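Minutes, Clarkeo Street Neighbors, spring meeting
10 May 2020, held by video call

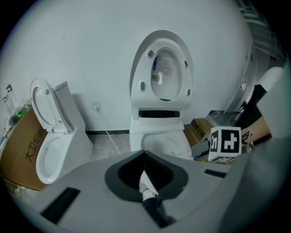 I took the notes again this time, so if I got something you said wrong, write to me and I'll fix it before these get approved in June. We got going a bit late while everybody found their mute buttons. There were a few new faces from the Wistitz Court end, which was great to see!

Last meeting's minutes

Approved with one change. I had written that the mulch delivery was going to the north gate and it's the south gate. Sorry, that was me.

Money

We started the year with $2,102 and we're now at $1,004 after paying for the insurance and the new hose reels. The insurance bill was higher than last year and I was told it's the same for everyone. Dues are still coming in. If you haven't paid, please mail a check, or drop it in the slot at the shed (in an envelope with your plot number on it, please, I had two mystery checks last year).

Water

This took up most of the evening. The Kuditz company came out to look at the line along the fence and sent us two quotes. Replacing the whole thing would be $2,098, which we don't have. Patching the bad stretch by the compost bins would be $500, and they can do it before the hot weather. There was a long back and forth. Some people feel a patch is throwing good money after bad, and I have to say I lean that way myself, but we can't spend what isn't in the account and the beans won't wait. We voted for the patch, with two against. The full job goes on the list for next year.

Until the patch is in, please use the spigot by the parking lot and turn it off all the way. It needs an extra quarter turn past where it feels done.

Garden rules for now

One household per plot at a time, and wipe down the shared tools when you put them back. The shed stays one person at a time. Somebody asked if kids can come along and yes, of course they can, just keep them on your own row. We talked about a sign-up sheet for Saturday mornings and decided to try going without one first.

Plant swap

We're not doing the big table this year. Leave your extras on the bench by the south gate, labeled if you can, and take what you like. I have way too many tomato seedlings (the yellow ones, they did so well last summer!) and they'll be out there by the weekend.

The Onyshchenko plot

The corner plot is still called that even though it's been a shared one for ages. We agreed to put squash there again and give the extra to the food pantry. The pantry wants drop-offs in the morning only. I still need people to water it during the second half of June, so send me your days.

Other things

The wheelbarrow with the flat tire has a new tube. The lock code on the shed is changing and I'll send it by email, so please don't post it in the group chat. There was a question about bees that we ran out of time for, and it goes first on the agenda next time.

Next meeting is in June, by video again. I'll send the link the day before.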